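**Folding line at the Endon laundry going automatic – what happened to the jobs at your place?**

**flivuven_nights**
We fold for hotels and two gyms. Management told us Tuesday that the Clalik folding machine goes live in June. They say no layoffs, but four of us on the folding tables get "reassigned," and so far that word has no job attached to it. Has anyone been through this? I've been folding for 7 years and I'd like to know what to ask before I sign the new job sheet.

**Yasuo Kobori**
We got one two years ago. It's good on towels and flat sheets. T-shirts still go to people when the collar is twisted or a sleeve lies across the body. Ask who handles the rejects and whether that work is counted in your rate. Ours wasn't for the first months, and everyone on rejects looked slow on paper.

A light blue tee with one sleeve folded diagonally over the body, wrinkled at the shoulder, is the sort of piece I mean:

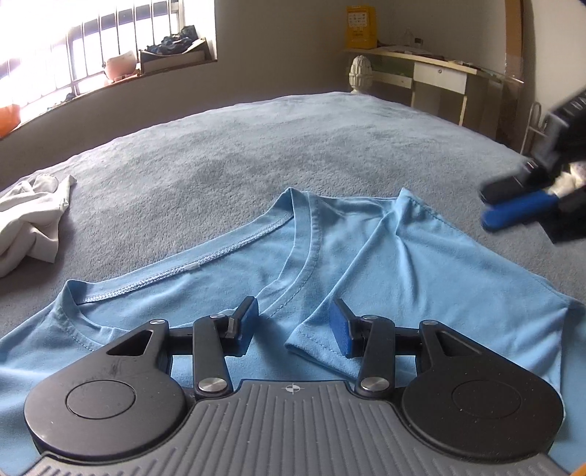
Pîrvu thinks the rate is the smaller problem, and that the real one is who gets trained. At that plant two people out of the whole shift learned to clear jams and change settings. They got the raise, and everybody else got the carts.

**flivuven_nights**
Training hasn't come up at all. The new sheet says 2000 pieces a shift per station and doesn't say whether that includes rejects.

**hemline44**
I'll disagree a bit. My shoulders were shot from folding and I was glad to go to the carts. Same pay, and I walk instead of standing in one spot. Don't assume it's all bad.

**Yasuo Kobori**
Same pay at your place, maybe. Ours dropped the piece bonus when we moved. My best shift by hand was 2541 and I got paid for it. Now it's flat hourly.

**hemline44**
Fair enough, we never had a bonus to lose.

**flivuven_nights**
We do have one. I'll ask about the bonus and the rejects, and I'll ask for my name on the training list – in writing. The meeting is at 3 p.m. and I'll post what they say.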